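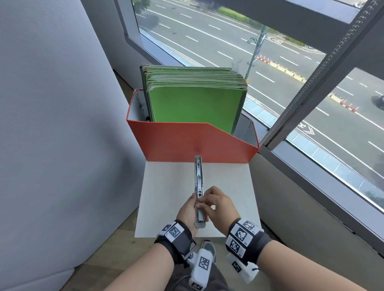
Posted by the Donstead Office Services desk
Filed under: Walkthroughs, Copy and Mail Rooms
Updated in December

Copy room and mail room safety check, Plisovton building, second floor

Filled in during the walkthrough, starting at 8:15 a.m. Items are marked OK, FIX or N/A. Comments go under the item. Anything marked FIX is checked again at the next walkthrough.

FLOOR AND EXITS

1. Path from door to rear exit clear: FIX
Paper cartons stacked on the left side of the aisle next to the binding table. The door opens all the way but a cart would not get past. Cartons to go in the supply closet.

2. Exit sign lit: OK

3. Floor mats flat, edges down: FIX
Mat by the sink curls at one corner. Tape was tried before and did not hold. Replace the mat.

4. Spills or leaks: OK
Old stain under the water cooler, dry to the touch.

ELECTRICAL

5. Cords in good shape, no splices: OK

6. No power strips plugged into other power strips: FIX
Label printer and laminator are on a strip that runs to a second strip behind the cabinet. Move the laminator to the wall outlet by the window. This was on the last sheet too.

7. Panel door closed, 36 inches clear in front: OK

8. Outlet covers in place: OK
One cover near the mail slots is cracked but tight. Put it on the list for when the electrician is in the building.

CUTTERS, PUNCHES AND STAPLERS

9. Guillotine cutter blade locked down when not in use: OK
Latch is stiff. Oil it.

10. Finger guard on cutter: OK

11. Staplers open and close without sticking: FIX
The long-reach one is fine. One desk stapler jams on the second or third staple. Pull it from the room. Do not clear jams with a letter opener. Open the stapler, slide the track back and take the bent staple out with the pick in the drawer. Keep fingertips away from the nose end.

12. Correct staples in the drawer: OK
Please keep sizes in their own boxes. Mixed staples cause most of the jams we get called for.

13. Three-hole punch chip tray emptied: FIX
Full. Chips on the floor under the table.

14. Loose blades in the sharps container: OK
Container is under half full.

COPIERS AND LAMINATOR

15. Vents not blocked: OK
Both copiers are a hand's width off the wall. Leave them there.

16. Toner stored upright and closed: OK

17. Hot surface label on laminator readable: FIX
Label has faded. A new one has been ordered from Fastby.

18. Meter reading on copier 2 written down: OK
Service sticker says Cordeiro, next visit this month.

SHELVES AND LIFTING

19. Heavy items between knee and shoulder height: FIX
Box of 11 by 17 paper on the top shelf, over the laminator. Bring it down to the middle shelf.

20. Top shelf load under the posted limit of 80 pounds: OK
Still under with the paper up there, but see 19.

21. Step stool present, rubber feet on: OK
Someone had been using it as a plant stand. Plant moved to the windowsill.

FIRST AID AND FIRE

22. First aid kit stocked: FIX
Short on the small bandages and the burn gel is past its date. Restock from the front desk cabinet.

23. Extinguisher charged, pin in, tag current: OK

24. Emergency numbers posted by the phone: FIX
Sheet still shows the old front desk extension. It is now 274. Print a new sheet and throw the old one away.

Follow-up

Items 1 and 13 can be done the same day by whoever is using the room. Items 3, 6 and 17 go to building services. The rest stay with the desk. Send corrections to this sheet to extension 274 before 2 p.m.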